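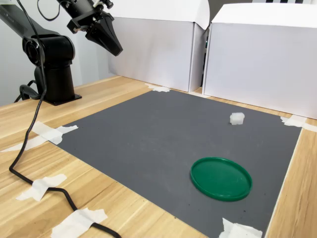

The test table in the packing room: the arm, the mat, one cube and the green lid.

Lists > Workplace and Machines > Archive > Small packing sites

Re: What did the arm change for your people?
By Demetrius Pennington
May 7, 2019
3 replies | 12 shares

Dear all,

Thank you for the questions under my February message. I answer late and I ask your patience also for my English, which I write slower than I speak.

On Tue, the member from Poulain wrote:

> We are thinking to buy one arm for our sample room, where we have
> four packers. The seller talks only about speed. I would like to
> hear what it did to the work of the people. Did somebody lose hours?
> Who teaches the machine, an engineer or the packers? And is it true
> that you need a special room for it?
>
> Also, my colleagues are worried that they will be watched all day.
> Did you have this discussion, and how did it finish?

I will take the last practical question first. No, we have no special room. In the photo you see how we work at Goritano: a normal wooden table, the arm bolted on its plate, a dark gray mat fixed with white tape, and two white cardboard boxes standing behind. The power cable is also taped to the table. On the mat are a small white cube and a round green lid with the rim up. The exercise is to put the cube in the lid. It looks like a game for children, and my colleagues said so the first morning. But our real work is very near to this. We put small soft samples in shallow dishes, and we did it by hand for many years.

About the hours. Nobody was dismissed, and I can say this because I am one of the packers and I see the schedule. But it is not correct to say that nothing changed. Before, we were five at the packing bench in each shift. Now we are four, and the fifth person is with the arm. We take this place in turns, one week each. At the beginning the management wanted one fixed operator, with a little higher pay. We asked for the turns, because the one who stays always at the bench would get only the dull part. After two meetings they accepted, and the higher pay goes to the person who has the week. For me this was the most important point, more than the machine.

About the teaching. The technician from Zilon stayed with us three days. He put the arm on the table and showed us how to start it, how to stop it, and how to guide it through one exercise. After this the packers did all. In the first month we recorded 237 exercises, and by the end of April we had 538. I wrote them in the notebook myself, so I trust the number. Many of them we could not use. If the mat moves a little, the positions are not the same any more, and for this reason we are now quite strict with the tape. Please tell your people to check the corners of the mat before each start. We lost one full afternoon before we understood it.

The hands and the back are better in the week with the arm. The eyes are more tired. You sit and look at the same small place for hours, and there is less talking, because the table is at the other end of the room. One older colleague did not like this silence and she asked to have only half weeks. It was given to her. I would advise you to put the table near the bench if you have the place. We did not think about it, and now the socket is where it is.

About the watching. Yes, we had this discussion, and it was not pleasant. The program from Gomeo saves the time of each start and stop, so in theory the supervisor can see who was slow. We asked for a written paper which says that these times are used only for the machine and not for judging a person. It took some weeks, but it is signed and it hangs beside the door. I can send you the text, if you write to me outside the list. It is one page and in simple words.

The cost for our department, with the training, was 3,930 euros. The arm itself was paid by the head office, so I do not know the full price and I prefer not to guess.

I have also one question for the others. Does somebody have a rule for how long one person should sit at the arm without a break? We have now fifty minutes, but this was decided without any measuring, and two of us find it too long.

With kind regards,
Demetrius Pennington
Packing, Goritano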